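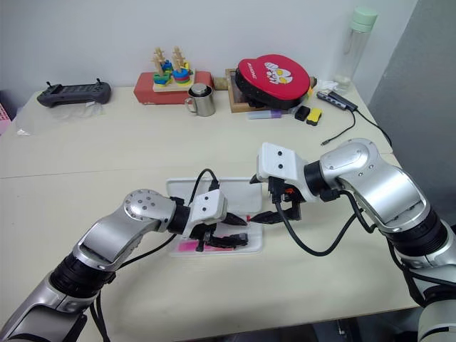 Item 1: The right arm stopping dead

Morning all, I'm typing these up while I still remember who was cross about what. We met at Gilten on Monday and spent nearly all of it on the fault. The right arm froze 7 times last week, mostly on the white case job, and the log gives us code 115 each time (thanks, Fellmont, very helpful!). We agreed to keep hands off the table until both arms are powered down.

Item 2: Cables

We all suspect the slack on the right side. I'm going to re-route it and run Index again at low speed.

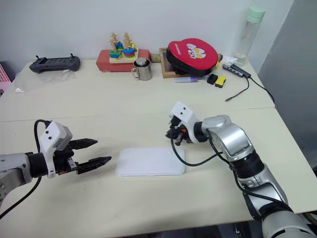 Can we keep running the left arm meanwhile?
Only with the right one switched off at the wall, and with someone standing by the stop button.

Item 3: Grit on the fingers

I moaned about this last time too. The wipe-down goes on the start-up sheet, before the

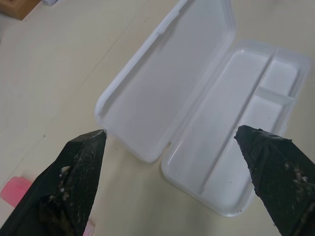 first run of the day and again after lunch. Holovko want the log after 349 cycles, so I'll send it then. Spare wrist cable is on order.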